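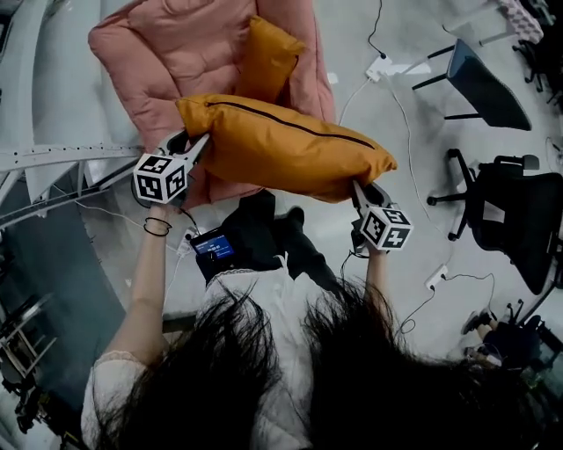

## Wanted: people with opinions about pillows

Every cushion maker says its covers go back on easily. I doubt it, and Rashti would like 17 people to come in and prove me right or wrong. You'll handle mustard pillows, a quilted pink cushion and plenty of rumpled cloth.
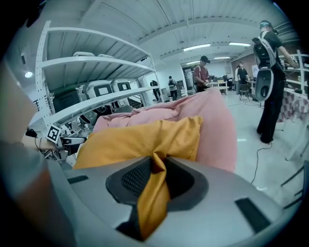 Folding counts too - I want to know if anyone does it the way the care label says. Sessions last 54 minutes. No experience needed, and please don't claim any.

Write to Bijan Mohammadi at Rashti by the end of June.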